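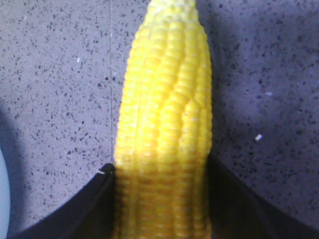 An ear of yellow corn with the husk and silk removed

Sweetcorn folklore

Sweetcorn folklore is the body of household sayings and rules of thumb attached to the buying, storing and cooking of sweetcorn. Much of it is repeated in cookery books and on seed packets, usually without a source, and only a small part has been tested in any serious way.

Boiling water first

The best known saying holds that the pan should be on the boil before the ear is picked. It has some basis in older varieties, in which sugar turns to starch soon after harvest, and faster in warm conditions. Many modern types were bred to hold their sugar for days when kept cold. The advice is still printed beside them, often with no mention of which type is meant.

Salt in the water

Cooks are commonly told that salt toughens the kernels. The claim appears to have been borrowed from similar warnings about dried beans, where it is also disputed. Over a boil of a few minutes, any effect is likely to be slight compared with that of overcooking.

Colour and sweetness

Yellow corn is said in some districts to be sweeter than white, and in others the reverse. Colour and sugar content are inherited separately, and neither claim can be relied on.

Even rows

An ear normally carries an even number of rows, because the small flowers that become kernels form in pairs. This is one of the few popular statements on the subject that stands up fairly well, though damage or poor growth can upset the count. The related belief that an odd-rowed ear brings luck is found in the farming district of Skerko, where it is described as ancient. No early record of it has been produced.

The Laturel tasting

A tasting held at Laturel one August is sometimes cited as proof that freshly picked corn is always preferred. It used 40 tasters and 8 ears, all from a single plot, and the tasters were told beforehand which ears were fresh. It is of little value as evidence.

See also
Maize
Sweetcorn varieties
Food myths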